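Open day at the Kramer training hall, Stevanport

The Kramer hall opened its doors on Saturday, and we took the early bus over from Hestmont to be there at 9. Entry was free. The hall covers 2,000 square feet and is split into rooms for different household jobs, with the Rudent workshop at the back. We started with laundry, mainly to avoid the line at the kitchen.

The laundry room is plain, with a gray floor and a white front-loader. A laundry basket had been set down almost up against the base of the machine, and a power strip lay on the floor to the left.

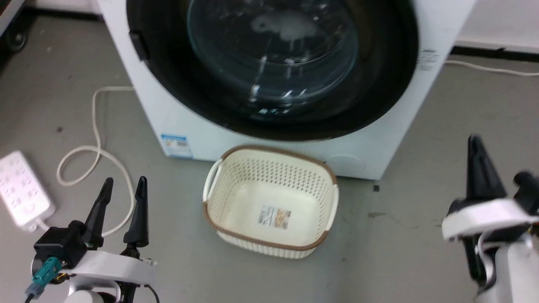 The front-loader and the cream basket with its brown rim.

The talk lasted 50 minutes and covered sorting, loading and cleaning the filter. It was practical and a little slow in the middle. The part on overloading was the most useful to me - I have been filling our machine too full for years. Questions went on well past the end, mostly on detergent and door seals.

The door is big and round, and the steel drum can be seen through the window. The labels stuck on the front include a small one in Chinese and a blue-and-white energy sticker low on the left.
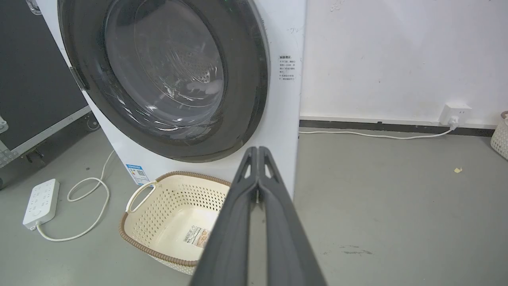

Closer to the door, with the drum showing through the glass.

Lunch was soup and rolls in the entrance hall. The workshop was open only until 2, so we saw it in a hurry. Parking is limited, and the bus stop is across the street. The next open day is in April.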